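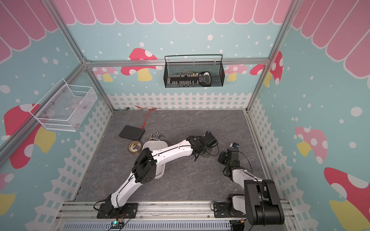 White arms, a bowl and a roll of tape

Forum > Extrusion > Profile and Tubing
Wavy wall on small polypropylene tube, running out of ideas

dalepullsplastic
Hi everybody, long-time reader and not much of a poster, so bear with me, I tend to go on. We run a small polypropylene tube on an old Hunenby single screw, 16 years in the same corner of the shop and mostly a sweetheart. Since we switched over to the new resin lot in October I've been getting a slow wave in the wall thickness. You can't see it on a short piece, but run your fingers down a long one and you feel it swell and thin out, swell and thin out, very regular. One full cycle takes 15 seconds by my watch, and it keeps that time whether I'm fresh from startup or halfway through the shift.

Melt is reading 455 F at the die adapter. Line speed is 138 feet a minute. Vacuum tank looks steady, water temperature looks steady, and the puller is a Skusine belt type that we put new belts on last summer. I've cleaned the screen pack, I've cleaned the die, I've said some things to the die that I regret. Boss thinks it's the resin. I'd love to believe him because then it's somebody else's problem, but I want to hear from folks who've been through it before I get on the phone with the supplier and make a fool of myself.

tuberoyale
Welcome out of the shadows, Dale! First thing I'd ask is whether you've got a trend on your head pressure, and I mean a real trend, not glancing at the gauge while you walk by with a coffee. If the pressure rises and falls on the same 15 seconds, you're surging and the trouble is upstream of the die. If the pressure is flat as a pond, quit looking at the extruder and go stand by the puller for a while.

My money is on the puller, by the way. New belts can be the worst belts. We had a set with a thick splice, and every time it came around it gave the tube a little extra squeeze and tug, and we chased that thing for weeks through every heater zone on the machine.

old_barrel_hand
I'm going to disagree with tuberoyale, with affection, as usual. A belt splice would come around a whole lot quicker than 15 seconds at 138 feet a minute. You'd need a belt running over 30 feet long, and I have never met a puller like that on small tube. A slow wave like that says feed section to me. New lot, new pellet shape or more fines, and now it isn't biting the way the old lot did. Look down the feed throat with a good flashlight (guards on, please) and see if the pellets are going tacky and hanging up. If your throat cooling has scaled up over the years, that'll do it all by itself.

Try dropping or raising your rear zone a little and then LEAVE IT ALONE for a good long while. Most people change a zone, wait until they get bored, change another one, and by lunch they couldn't tell you what did what.

tuberoyale
Okay, fair, I didn't do the arithmetic on the belt, and you've got me there. But a drive can hunt slowly too. I've seen a puller wander up and down at a crawl when the speed feedback was going bad. I'm not giving up on the puller until somebody puts a hand tach on it.

dalepullsplastic
You two are wonderful, thank you. No pressure trend, I'm embarrassed to say, only the dial gauge, and the needle has always wiggled so I stopped paying it any mind. I'll borrow a recorder. The throat I haven't looked at in longer than I'd like to type here.

Resin is from Rirnodow, same grade name as before, different lot. Paperwork says the melt flow is in spec.

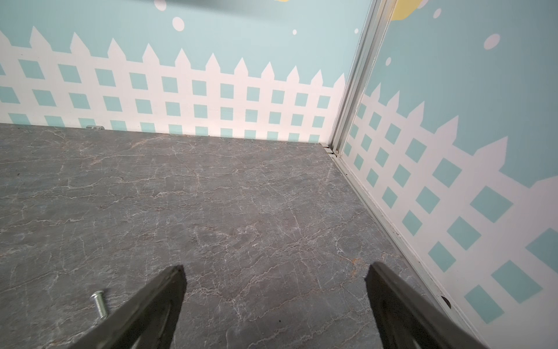
Ada Grasso

Dale, I spent a lot of years in tubing before I moved over to the sheet side, and I'll tell you what I'd do, and then the others can holler at me. Before you touch a single setpoint, put what's left of the old lot through, if you've still got a gaylord tucked away someplace. Same temperatures, same screw speed, same operator if you can manage it. If the wave goes away, you have something solid to say to the supplier and you can say it politely. If it stays, you've saved yourself an awkward call.

I do lean toward old_barrel_hand on the feed throat. But please check the temperature controllers as well, because a zone that's cycling full on, full off can show up as a slow breathing in the output, and a loose thermocouple on an older machine will have you believing all kinds of things. Push on each one (carefully, they're hot, I have the forearm to prove it) and see whether it's really seated at the bottom of its well. Ours at the Yuen plant used to back out a hair at a time from the vibration, and the display looked perfectly calm the whole while.

And I wouldn't put too much faith in "melt flow is in spec." That number won't tell you a thing about pellet size or how much dust is in the box.

old_barrel_hand
No hollering from me. The old lot test is the right first move and I should have said it. I'd still argue that 15 seconds is quick for a heater zone. Barrels have a lot of steel in them and they usually breathe slower than that.

Ada Grasso
Usually, yes. I'd want to look anyway, it's a short walk down the barrel with a cup of tea.

dalepullsplastic
Update, posted 25 January 2024 from the break room. Found most of a box of the old lot behind the regrind. Ran it this morning and the wave got a lot smaller, but I can still feel it if I go looking. The throat was good and warm on one side, and the water coming out of the cooling line is a sad little trickle. So I'm flushing that tomorrow and putting the recorder on right after. tuberoyale, I'm bringing the hand tach too, I promise.

tuberoyale
That's all I ever wanted. Post the chart when you have it, and put the screw speed on it so we can all squabble properly.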